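Keeping the Fast in Starnstead

At 5 a.m. in October the kitchen at Harnero Chapel is already lit. Solveig Haugen is slicing bread that will not be eaten until sundown.

The chapel has 241 members, and 40 of them signed up this year for a month of daytime fasting. Pastor Ottar Viklund brought the practice back after reading old parish records. He asks anyone with diabetes or a heart condition to see a doctor first, and several people were told to give up something else instead. 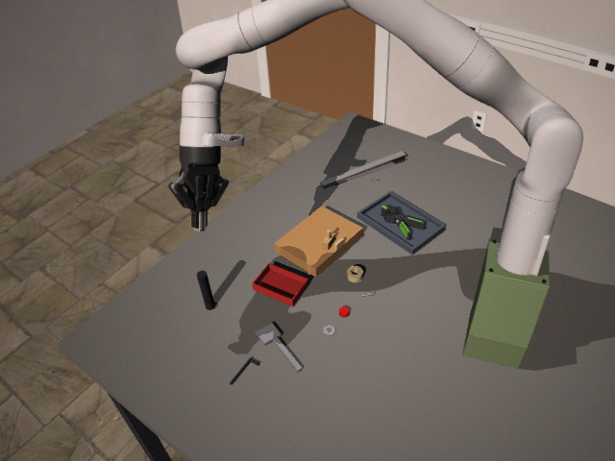

Haugen gave up lunch the first year and found the afternoons hard. "I was short with everyone by three," she says. "Praying didn't fix that. Going to bed earlier did."

Viklund doesn't want the month treated as a diet. There is no scale in the building, and he has turned down requests for a weigh-in. Members put their lunch money in a box by the door - last year it came to $557, and the food pantry on Hepburn Street spent it on rice and cooking oil.

The evening meal is soup, usually barley. Haugen starts it at four.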